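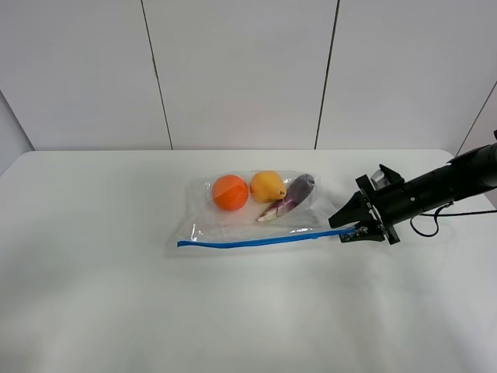

**机器人开放日为什么放在 Stamham,而没有放在城里的展览馆?**

因为设备平时就在 Stamham 的车间里调试,搬一次要拆、要装、要重新标定,前后得折腾好几天,主办方 Zostex 觉得与其让机器出门,还不如请大家过来坐坐,顺便看看它平常上班的地方是什么样子。

01/06/2019,Zostex 在 Stamham 的分拣与包装车间办了一场开放日,从上午一直开到傍晚,门口的签到本上一共留下了 127 个名字。这个数字比筹备的人原先想的要多出不少,所以午饭时候茶水间的椅子很快就不够坐了,后到的人端着纸杯站在走廊里聊天,倒也聊得很热闹。来的人里面有附近种果树和种菜的农户,有做净菜配送的小公司,有职业学校的老师带着学生,也有不少就是住在附近、路过好多次却从来没进过门的街坊。有一位老太太说,她每天买菜都从这栋楼前面走过,一直以为里面是修冰箱的。

负责接待和讲解的是 Ruan Khumalo。他在 Zostex 做现场工程,平时话不算多,这一天却从早讲到晚,到下午嗓子都有些哑了,还是舍不得把话筒交给别人。他开场的时候先请大家把手机调成静音,然后又补了一句,说拍照尽管拍,只是别用闪光灯,摄像头会受影响。讲解没有用幻灯片,他就站在工作台旁边,机械臂动一步,他讲一步,遇到有人提问就停下来,把刚才的动作再做一遍。

当天演示的项目叫 Trisenik,做的是果蔬装袋之后的处理,说得具体一些,就是让机械臂去对付那种带拉链条的透明自封袋。听上去是件小事,家里厨房天天都在做,可是 Khumalo 说,他们组里在这件小事上花的时间,比抓箱子、码箱子加起来还要多。箱子有棱有角,放在那里是什么样就是什么样,塑料袋却会皱、会滑、会反光,里面装的东西一滚,整个袋子的形状就跟着变了。演示用的那一袋里有一个圆圆的橙色水果、一只黄梨和一根紫茄子,大小、形状、软硬都不一样,是特意搭配的,为的就是让袋子没那么听话。

夹爪要找的是那条蓝色的封口条。它颜色鲜亮,和白色的台面分得很开,摄像头比较容易认出来,夹爪就从封口条靠边的一头夹住。夹得太靠里,会碰到袋里的果蔬;夹得太靠外,又只能捏到一点点塑料边。Khumalo 讲到这一段的时候,请了几位观众上前,让他们自己用两根手指捏住一只空袋子的角,再闭上眼睛去摸封口条在哪里,好几个人摸了半天,摸到的是袋底的那道边,引得后面一阵笑声。

车间把演示分成 6 场,每场围着工作台站一圈人,看完一拨再换一拨。第一场开始前出了个小插曲,隔壁房间的空压机一启动,讲解的声音就听不见了,后来同事过去把它关掉,推迟了一会儿才开始。最受欢迎的要数午后那一场,学校的学生都挤在前排,问的问题也最多。有个男孩想知道机械臂会不会把梨捏坏,Khumalo 回答说夹爪碰的是袋子,尽量不去碰水果,至于夹爪的力气有多大,他把力度的设定界面打开给大家看,又耐心讲了一遍数值该怎么读。还有学生问它一天能装多少袋,他说 Trisenik 目前还在试验阶段,组里给自己定的目标是连续完成 1000 袋,中间不用人伸手帮忙,眼下离这个目标还有一段路要走。

农户们关心的事情又不太一样。一位来自 Geddes 的种植户在台边站了很久,他家里种茄子,每年收得最多的时候总是最缺人手,装袋的活儿往往要做到半夜。他问得很细,茄子带着蒂,有时候蒂上还有刺,会不会把袋子扎破;袋子外面要是沾了水汽,机器还认不认得出封口;一台设备要占多大的地方,旁边要不要有人一直看着。Khumalo 一样一样地答,有两样答不上来,就老老实实记在本子上,说回去和组里商量过之后再给他回电话。那位种植户后来留下来喝了茶,还答应下一季收成的时候送几筐形状特别难看的茄子过来,给机器“练练手”。

除了工作台边的演示,开放日还安排了参观。来访者分组沿着车间走一圈,看看零件是怎么摆放的,线缆是怎么编号的,坏掉的夹爪手指又是怎么换下来、怎么修的。带队的几位技术员都很年轻,讲起自己手上的活儿格外起劲,有一组原本说好走一会儿就回来,结果在维修台前面站得忘了时间,下一组只好在门口等着。维修台上有个铁盒子,专门存放磨损的旧手指,每一根上面都用记号笔写了更换的月份,好些客人拿起来翻看,觉得这比宣传册有意思得多。

茶歇的点心由 Zostex 的员工自己准备,有人带了家里烤的苹果蛋糕,有人带了一大壶姜茶。几位做净菜配送的客人就在点心桌旁边谈起了生意上的难处,说到人工、说到包装袋的价钱,又说到客人总嫌袋子封得不够紧,越谈越投机,临走的时候互相留了电话。Khumalo 事后说,他觉得这一段谈话对组里的帮助特别大,许多细节坐在办公室里是想不到的,比方说有的超市要求封口一律朝向同一边,有的却一点也不在意。

也有客人提了意见。职业学校的一位老师认为讲解里的专业词还是多了一些,“标定”“位姿”这样的说法,学生回去要查半天,希望下一次能发一张简单的词汇表。另有几位年纪大的来访者反映,站着看一整场有点吃力,工作台前面最好能放一排矮凳。Zostex 方面表示这两条都会照办,词汇表由 Khumalo 来写,写好以后先拿给那位老师过目。

下一次开放日定在 12 月,地点仍然是 Stamham,届时打算一次请 4 所学校的学生来,上午留给学校,下午留给农户和企业,这样两边都能问得从容一些。想要参加的读者可以在车间门口的前台登记,也可以请学校或合作社统一报名,参观不收费用,停车请走楼后面的院子,正门那条路比较窄,送货的车进进出出不太方便。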